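12/3/19

# Visita a la planta de Tokarz: inyección y recuperación de poliestireno

La planta de Tokarz ocupa dos naves contiguas en un polígono de las afueras. La primera aloja la inyección; la segunda, el triturado, la extrusión de recuperado y el almacén de moldes. Nos recibió Aleksandra Dudek, responsable de proceso, y el recorrido siguió el orden del material, desde los silos hasta la expedición.

El poliestireno de alto impacto llega en cisterna y en sacos. La descarga neumática alimenta los silos exteriores y, desde allí, una red de vacío lo distribuye a las tolvas de máquina. El concentrado de color se dosifica en la propia tolva mediante unidades gravimétricas Flamenex. La dosificación en la familia de negros es del 2 %, valor que la planta mantiene fijo para no reajustar la contrapresión en cada cambio de lote. El poliestireno no se seca salvo en los meses más húmedos; el recuperado pasa siempre por secador.

Las prensas son hidráulicas, con un par de eléctricas de incorporación reciente. El ciclo de la pieza que vimos en producción, una bandeja apilable, es de 20 segundos, de los que 15 corresponden a la refrigeración. Dudek explicó que el margen de mejora se encuentra en el circuito de agua de los moldes antiguos, con canales rectos y lejos de las esquinas. En esas zonas la pieza sale más caliente y se deforma hacia dentro. El defecto se corrige hoy con conformadores a la salida, solución que ocupa espacio y añade manipulación.

El taller de moldes trabaja a un turno. Había uno abierto sobre el banco, de dos cavidades, con la placa expulsora desmontada para sustituir las columnas de guía. La planta registra las inyectadas de cada molde y lo retira a revisión preventiva cada 3.000 ciclos en el caso de los que llevan correderas. La cifra parece baja para acero templado, pero responde a la limpieza de las salidas de gases y no al desgaste.
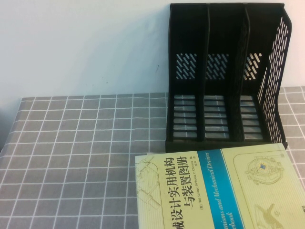

El diseño de las piezas de oficina se contrata fuera, al estudio Endell, y la planta interviene en la revisión de espesores. Las reglas son las habituales: pared constante, nervios de menor espesor que la pared y radios generosos en la base. Un archivador vertical tipo revistero, como el negro de plástico que se ve apoyado contra la pared con la cara abierta al frente, plantea un problema conocido en inyección. Al faltar un lado, el conjunto tiende a cerrarse o a abrirse según se reparta la contracción entre las paredes laterales y el dorso. El desmoldeo exige además ángulos de salida suficientes en toda la profundidad, y en un acabado texturado hay que aumentarlos para evitar arrastres.

El color negro tiene una ventaja económica evidente, pues admite proporciones altas de recuperado sin variación apreciable de tono. El inconveniente es el brillo. Con recuperado de varias pasadas, la superficie presenta zonas mates cerca del punto de inyección, y el cliente las rechaza antes que una diferencia dimensional. La textura fina de electroerosión disimula el efecto, aunque retiene polvo durante el almacenaje.

En la segunda nave, Orvokki Vuorinen dirige la línea de recuperación. Los bebederos y las piezas rechazadas se trituran en un molino Mekico con criba intercambiable, se separan los metales por imán y por inducción, y el triturado se extruye de nuevo en granza. El filtro de la extrusora es de cambio manual. Vuorinen tiene solicitado uno de cambio continuo desde enero, porque cada parada obliga a purgar el cabezal y el material de purga vuelve al molino degradado. El ensayo de índice de fluidez se hace sobre cada saca y el resultado viaja en la etiqueta.

El laboratorio es pequeño: balanza, plastómetro, péndulo de impacto y una cabina de luz. Las probetas se acondicionan antes del ensayo. No se hace envejecimiento ultravioleta, dado que el catálogo es de interior.

Quedó sin ver la zona de serigrafía, parada por mantenimiento del túnel de secado. Tampoco obtuvimos datos de consumo por kilogramo transformado; Dudek indicó que los contadores están instalados por nave y no por máquina, y que el desglose depende de una ampliación del cuadro eléctrico todavía sin fecha.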